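Sayce Rec Soccer boards > Parents' corner > U8 and under

Ball size for U8, am I losing my mind?

stisa_mom
So my daughter moved up this season and the email from the league says size 4. Every other U8 league I've ever heard of uses a 3. I already bought a 3 (two of them, because the dog got the first one) and now I'm supposed to go buy another one before Sunday? Anybody else get this email?

gravelpit18
Yep, got it. Pretty sure it's a typo, they reuse the U10 email every year and change the top line. Email Aurel Stanciu, he does the schedule and he answers fast.

Ullow_Keeper
Not a typo. They talked about it at the February meeting. The Etbridge teams play with a 4 and we play them four times this season, so they want the kids used to it.

stisa_mom
Well that would have been nice to know in February!! My kid is tiny. She kicks a 4 and it goes maybe to the end of the driveway.

benchwarmer_dad
I'm going to be the bad guy here and say it doesn't matter. I grew up kicking whatever was in the garage, half the time it was a flat volleyball. My son has a pile of balls in all sizes and he does the most touches with the little bitty one in the kitchen.
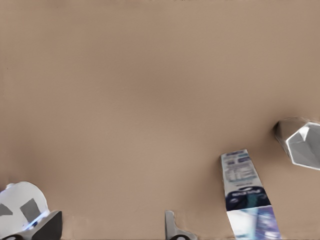 He'll stand there while I'm making dinner and roll it under his foot for ages, and then on the field a bigger ball feels easy to him. I think we worry way too much about the number printed on the thing.

Ullow_Keeper
Disagree, sorry. Small ball at home, fine, great. But in a game a heavy ball on a little kid's foot teaches them to toe poke it because that's the only way it moves. I coached 8 year olds for a long time and you spend the whole next year fixing that.

benchwarmer_dad
Mine toe pokes with every size so maybe I'm not the one to ask lol

gravelpit18
Has anyone looked at the light 4s? Same size around but they weigh less. My niece's team in Etbridge used them last year and I thought they were fine, a bit floaty when it's windy.

Ullow_Keeper
Those are okay. I'd still rather have a 3.

stisa_mom
OK I emailed Aurel. He says it IS a 4 for games but coaches can use 3s at practice if they want, and there's a bin of loaners at the Ullow field by the shed. So I'm not buying anything till I see what's in the bin.

gravelpit18
Bring a pump. Half of that bin was flat last fall.

benchwarmer_dad
Does anyone know if shin guards go over or under the sock this year, the email was weird about that too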